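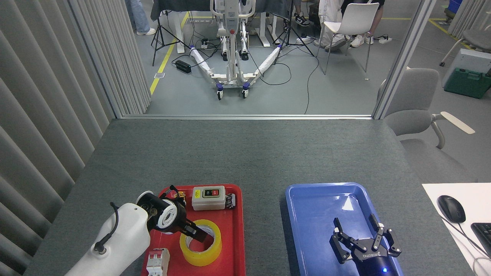 Cinta amarilla, bandeja roja.

Cuaderno de taller > Galas y rifas | Lectura: 2 min

2022-04-21. Cena benéfica de Broncombe: 300 entradas impresas, 4 vendidas, 2 de ellas a mí. El bombo de la rifa ya gira -- hacia un lado.
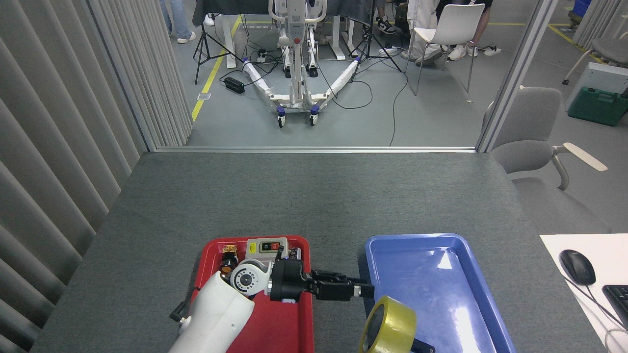
Tuncay Polat opina que con lijar el eje basta. Lo mismo dijo del atril. Pido otro a Gaillard.
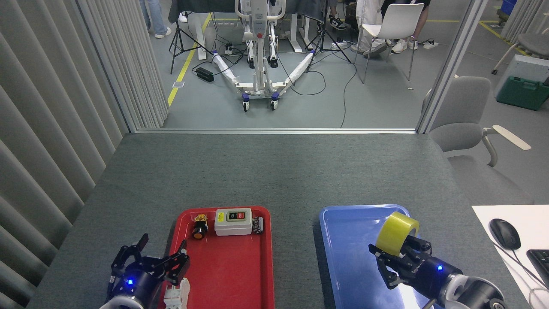 Joris Van Wijk pregunta si el disfraz es obligatorio. En el cartel pone que sí, en letra minúscula.

Falta: numerar papeletas, cable del micro.

Última actualización: junio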